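Reading the Minutes So You Want To
Friday, April 19, 2024

I had been trying to get this interview for months, and it was worth every unanswered email. The woman who edits the Wubshet Record, a free newsletter about county government, doesn't use her name in it and asked me to leave it out too. She worked as a legislative aide at the state capitol for years. Now she reads open meetings notices, closed session logs and budget amendments, and she writes up what she finds in language that a normal person can get through over breakfast.

We met at a diner in Drerkance, two blocks from the county building. She had a tote bag of printouts with her and a highlighter that had leaked onto her sleeve, and she was talking before I had my coat off.

"Everybody looks at Washington," she said. "I get it, it's loud. But your county commission decided last year to meet behind closed doors for half of its regular business, and that's your road money, your jail, your water. You can walk in there! You can sit in the front row!"

The closed door question is what made her newsletter famous, at least by local standards. State law lets a commission go into closed session for a short list of reasons: lawsuits, personnel, land purchases, security. The chair has to state the reason out loud and the clerk has to write it down. What the Record found, after a long slog through the clerk's log, was 166 closed sessions where the written reason was the single word "legal."

"Legal what?" she said, and she slapped the table hard enough to rattle the cups. "Legal advice? A lawsuit? Which lawsuit? The law says you name it unless naming it would hurt the case. So I asked them to name it."

They didn't, at first. Her records request came back with an estimate of $2000 for staff time and copying, which she described to me with something close to delight. She had worked on the other side of those estimates and knew what they should look like. She appealed, line by line, and the bill dropped to $200. She paid it out of her own pocket and the boxes arrived in January.

I asked whether she thought the commissioners were hiding something. I expected a yes. She took a long time with it.

"Some of it is plain habit," she said. "Somebody told the chair once that it was safer to go into closed session, and so they go. I'm not saying there's a crook in the room. There might be good people in that room. But a good person who gets used to a closed door is going to miss it when you take it away, and they'll fight you for it."

The best known case in those boxes is the Rilluder contract. Rilluder is the firm that handles the county's property tax notices, and its renewal was talked over in closed session 4 times before it appeared on a public agenda. When it did appear it was on the consent list, the part of the agenda that passes in one vote with no discussion. She found it because the page numbers in the packet skipped.

"I love a page number," she told me. "I mean it. Page numbers don't have a press office."

The renewal was pulled off the consent list the next month and debated in the open for most of an evening. It passed anyway. I said that must have stung, and she shook her head so fast that her glasses slid. People had come, she said. They had asked about late fees and the commissioners had been made to answer with their microphones on – and two of the answers ended up in the contract as changes.

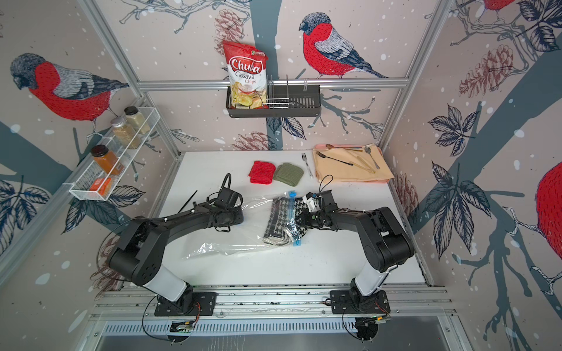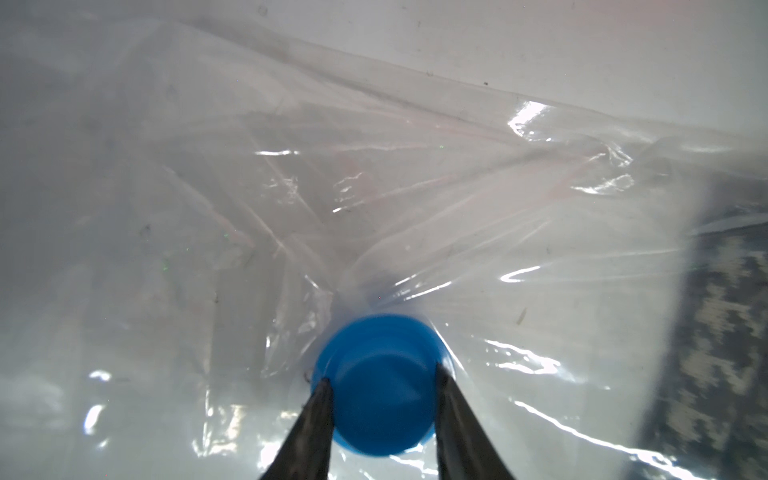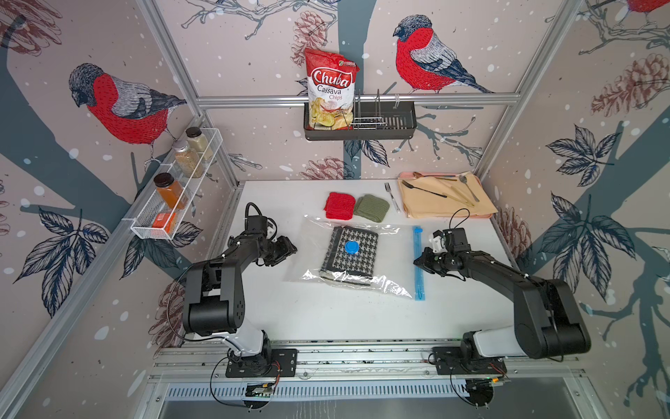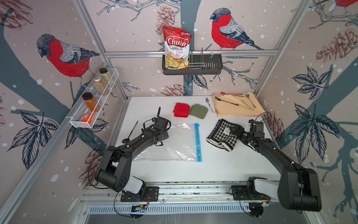

One reader of the Record wrote in afterward to say that the whole thing had been a waste of an evening, that the votes were lined up before anybody parked, and that posting agendas earlier would do more good than any number of speeches at the podium. She printed the letter in full. She also agrees with the part about agendas, and it has turned into her next campaign.

Right now the county posts its agenda the day before a meeting, which meets the letter of the law. She wants a full week, with the packet attached and searchable. Scanned pages drive her up the wall. "They type it on a computer," she said, "then they print it, then they scan it crooked, then they put it online as a picture of a piece of paper. Why? Just give me the file!"

There is help on the way. A small civic project called Undum has been gathering county agendas from across the state and turning them into plain text you can search by street, by company or by commissioner. She was cautious when they first got in touch, and she still checks their text against the paper, but she lit up when she talked about it. She typed in the name of her own road one night and found a drainage easement that had been tabled and forgotten, with the date of every meeting it had slid past.

"I stayed up until two," she said. "I read about culverts until two in the morning and I was happy."

I wanted to know what she would tell someone who has never been to a meeting and finds the idea a little frightening. I certainly did, before my first one. (I sat by the exit and held my keys the whole time.)

"Go once and don't say anything," she said. "Bring a snack. Pick up the packet from the table by the door and follow along, and put a mark next to anything you don't understand. Then call the clerk's office the next day and ask about one of your marks. The clerks are great. They know everything and hardly anybody calls them."

Does she ever think of running for the commission herself? She laughed at me and started packing up the printouts. She likes her seat in the front row, she said, and she had a budget amendment to finish before the evening session. She left me a copy of it, with three lines highlighted in yellow and a question mark next to the last one. I've read it twice now and I'm planning to call the clerk on it.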